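Sorting cell going in next to the manual packing line - what changes for the packers?

Posted in Workplace Automation, 22 February 2025

Hiwot Bogale

We pack mixed produce baskets at Keditz, 573 baskets per shift on the manual line. In June we get an arm with a multi-fingered hand to do the picking and placing. Management says no jobs go, but the job descriptions are being rewritten and I have been asked to comment for the packers. The draft says "cell attendant" and gives no detail. What do attendants do all day at other sites, and what should be in the description before anyone signs it?

Mared Bowen

I moved from packing to attending at Oller when our cell went in. Most of the shift is restocking, clearing faults, checking finished baskets and relabeling. Fewer repeated reaches, more standing and watching. My wrists are better and my feet are worse.

Labels take more time than you would expect. During setup we used handwritten paper sheets on the table, one word each, and wicker baskets. Handwriting is fine for that stage. Get printed ones before production starts and write down who is responsible for swapping them.

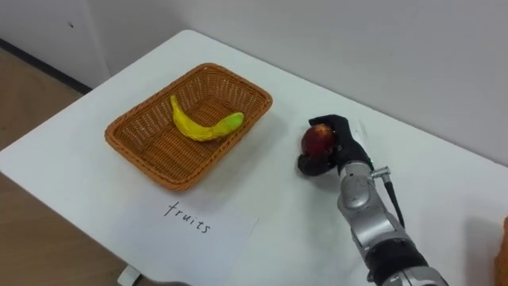 Who should be allowed to restart the arm after a stop?

Anyone who has finished the restart training and is named on the cell's list for that shift. If the list has only the shift lead on it, the packers stand and wait whenever the lead is elsewhere, and the lost time gets charged to the line. We had 20 minutes per shift of that until two attendants were added.

Also ask for rotation. Two hours at the cell, then back to manual packing, worked for us. Full shifts at the cell did not - people stopped noticing misplaced items. Put the pay grade in writing too. Ours stayed at packer grade for the first 200 hours and that was only fixed after a complaint.

Říha

Depends on the site. At Stekov they kept the old targets for the manual line after moving the easy items to the cell, so the packers had all the awkward stuff at the same rate. Check that.

Hiwot Bogale

Thanks both. The draft has no rotation and no restart list, so I will send those back first. The target is not mentioned either.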